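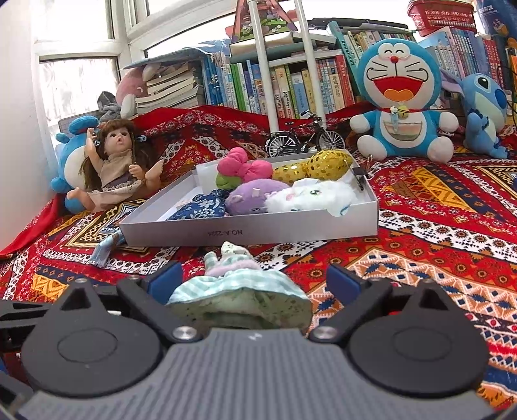 Storing small plush toys
Soltwood Forums > Home > Kids' rooms

skyline22
Posted November 27, 2022
I am sorting my daughter's stuffed animals this week. The small ones go in a white tray on the bed: a pig, a cat, a bow, a gold sequined one. The big ones, Doraemon and Stitch, sit out next to it. Does anyone keep the small ones in an open tray for good, or do you use something with a lid?

pennyloaf
Open tray. We had a Fetside box with a lid and my son never opened it. The toys he can see are the ones he plays with.

Hywel Rowlands
Lid. Plush collects dust, and the fluffy ones are the worst. Mine are in a Umora bin under the bed and I wash them in January.

pennyloaf
You can wash them with an open tray too. Pillowcase, tie the end, cold cycle.

Hywel Rowlands
I would not put sequins in the machine, pillowcase or no pillowcase. I lost half the sequins on a cushion that way. Damp cloth only.

skyline22
OK, the gold one gets the cloth. What about dolls? I have a little one in a gingham dress and a bigger baby doll with long hair. Same tray?

mattie_r
Keep the long-haired one out of it. The hair catches on everything. Mine sits on the shelf. The little one can go in with the rest if there is room.

pennyloaf
Agree on the hair. I would also move any books off the windowsill while you are at it. Ours faded on the spines.

Hywel Rowlands
Depends which way the window faces. Ours have been on the sill for 5 years and look fine.

skyline22
Window gets morning sun, so I will find shelf space. Going with the open tray for now. If it gets dusty I will look at the Umora bin. What size did you get?

Hywel Rowlands
The 22 quart. It slides under a normal bed frame.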